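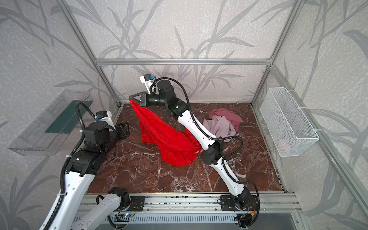 浅灰底竹叶纹墙纸，配红褐色带白色和浅粉色纹路的大理石。

Drudley面材开放日参观记录

星期二去了Drudley的面材开放日。上午九点半开门，我十点到，门口登记用了几分钟，发一张贴在衣服上的纸条，写姓氏和来意。来意我填的是“旧房翻新，客厅和玄关”。登记台旁边有存包的架子，建议存，里面的样板板材立得很密，背着双肩包转身容易碰到边角。

展厅在一栋旧仓库的底层，面积约800平方米，一进门是墙面材料，往里走是石材，最里面靠卸货口的一侧是型材和收边条。墙面材料这一区主要是Billilex的，石材是Drakos的，型材归Driltura。三家共用一个前台，样品编号各编各的，抄号的时候要把厂名一起抄上。我前半个小时只抄了数字，后来回头补了一遍。

先说墙纸。我这次主要想看灰色系的植物图案，家里玄关窄，采光一般，深色不敢用，纯白又容易显脏。Billilex挂出来的样本册按底色分，灰色单独两册，从偏蓝的灰到偏米的灰都有。样本册的问题大家都知道，一页就那么大，竹子、芦苇这类长条图案在册子里只能看到一截，贴满一面墙是什么样子要靠想。所以我在整面铺贴的地方停得比较久。

题图里的竹叶纹就是我看得最久的一款。浅灰底，图案是深一些的灰，竹竿和细长的叶子都斜着走，三面墙全部铺满，没有留白墙。纸面带纹理。我原来担心三面都用同一种图案会乱，看了以后觉得还可以接受，原因大概在于底色和图案的深浅差得不大，站远一点先看到的是一片灰，走近了才去看叶子。如果换成绿叶白底，同样的图案我应该只敢贴一面。

斜向图案有个实际问题，就是对花。竖直的竹子对花相对简单，斜着走的叶子跨过拼缝，上下差一点就看得出来。我问了墙纸区的工作人员，对方说这类图案下料时要多留损耗，让我按房间实际高度去算，不要按面积除一下就下单。另外阴角处叶子会在转角断开，师傅一般从最显眼的那面墙开始贴，把接不上的地方留到门后。我家玄关门后正好有一段短墙，可以用来收尾。

纸面的清洁也问了。展台上有一块供人试擦的小样，旁边放着一碗清水和海绵。我用湿海绵擦了几下铅笔印，能擦掉，纹理凹下去的地方要多擦两下。厨房油污没有试，工作人员也没有推荐用在灶台附近。

再说石材。Drakos把整块的大板立在靠窗的一侧，小样放在抽屉柜里，抽屉可以自己拉。颜色从米白、浅灰一路排到深红和黑。我本来没有打算看红色系，是看了竹叶墙纸下面那块深红褐色大理石才去翻的。那块石头上有白色和浅粉色的纹路，分叉没有规律，有的地方密，有的地方疏。配在浅灰墙面下面，重心很低，颜色反差大，我个人喜欢，同行的家里人觉得太沉。

两个人意见不一致，就去借了几块小样来比。红褐色的小样单独拿在手里，比整块铺开时显得暗，因为小样上往往只有一两条纹路，大面积的底色占了多数。整块铺开时白纹多，看上去要亮一些。反过来也有这种情况，有一款米色的小样很干净，去看大板才发现中间有一大团深色。所以石材这一区，我的做法是小样只用来比色，最后一定要看大板，能拍下板号最好。

搭配方面做了个简单的比较，把Billilex的灰色样本册摊开，分别放上红褐、米白、深灰三块石样。米白最稳妥，跟浅灰墙纸放在一起没有毛病，也没有什么特点。深灰跟竹叶的颜色接近，地面和墙面会连成一片，小空间里可能偏闷。红褐色最抢眼，前提是家具要简单，木色家具再偏红的话就太多了。我家的鞋柜是胡桃色，正好在这个尴尬的范围里，这一点回家还要再看。

灯光也有影响。石材区靠窗，上午是自然光，墙纸区用的是顶灯。同一块红褐色石样，我从窗边拿到墙纸区，粉色的纹路不那么明显了，底色也更接近棕。建议去的人自己带一块家里地砖或者柜门的小样，两处都比一下。展厅允许把小样拿着走，离开前放回原来的抽屉就行。

型材区看得比较快。银色铝框跟灰色墙纸在一起很协调，题图那一处的后墙顶上有一条铝横梁，转角处是铝立柱，这种做法我觉得可以借用到玄关：阳角用一根细的铝收边，墙纸边缘也不容易被蹭起来。Driltura的收边条有亮面和哑光两种，哑光的手印少一些。我要的尺寸现场没有，登记了型号，等通知。店员提醒，墙纸压进收边条的槽里，槽口宽度要先跟纸的厚度核对，带纹理的纸比平面纸厚。

价格只记几个有用的。墙纸小样每人最多可以领50张，我只拿了灰色系的几张，领的时候在本子上签个字。石材小样不送，要带走得交200元押金，还样时原路退回。我交了押金，带走两块，一块红褐，一块米白。整板的报价当天没有给，要先报尺寸和厚度，再看切割和运输。没有尺寸图的话，去了也只能问个大概，我画了一张玄关的手绘图，勉强够用。

中午在展厅外面的院子里吃的东西，有一个卖饭团和热汤的窗口，排队不长。院子里也堆着一些石材边角料，标着可以自取。我挑了一块做花盆垫，选的时候注意看看有没有裂纹，有几块翻过来背面是裂的。

下午有一场铺贴演示，两点开始，讲的是墙纸阴角处理，时长半小时多一点。师傅用的是一块直纹的纸，讲到斜纹时只是口头说了说，没有贴。我想看的正是斜纹，这一点比较可惜。不过有一个细节记下来了：转角处不要整幅折过去，应在转角外留窄窄一条裁断，另一面墙重新吊垂线再贴。老房子的墙角多数不垂直，整幅折过去以后后面会越贴越歪。提问环节有人问旧墙纸能不能不撕直接贴新的，师傅的回答是带纹理的旧纸必须撕，刮平以后再上基膜。

三点半以后人多起来，抽屉柜前面要等，我们就走了。停车场出口在仓库后面，指示牌比较小，第一次开车去的人容易绕一圈。

回来以后把墙纸小样用纸胶带贴在玄关，早上和晚上各看了一次。竹叶那款早上偏冷，开灯以后还好。红褐色石样放在鞋柜脚边，跟胡桃色确实有点挤，打算先把旧鞋柜挪开再比一次。押金小样月底前还，到时候再去一趟，把大板的板号抄回来，顺便问收边条到货没有。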